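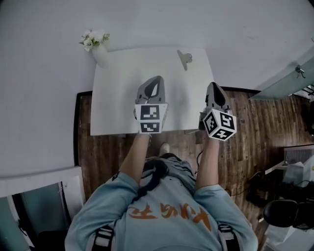 At the white table, sleeves pushed up.

15 Dec 2018
By Ayane Nomura, Candunach Evening Classes

Your grant has carried us through our second term, and what a term it was! We ran 40 sessions of beginner bookkeeping and small-shop English, and 133 people signed up, far more than we had in July. Fumiko Amano rewrote the invoice unit from scratch (it now uses real market-stall receipts) and attendance on those nights jumped right away.

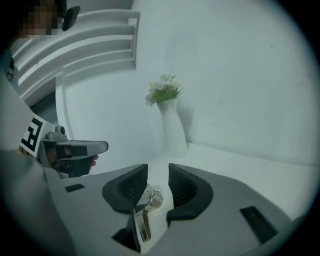
The vocabulary unit still needs work. Learners from the repair trades asked for words they can use with suppliers, so Itsuki Murakami is adding a page on describing parts: ridged, curved, hinged. Two black fingers with fine ridges on their inner faces, facing each other across a narrow gap, make a lovely exercise in exact wording. Six learners have offered to test the page with us.

We have spent the book budget and would like to move the leftover travel money to printing.

Recent reports
Summer term update
Wumero library corner
Meet tutor Madhu Thakur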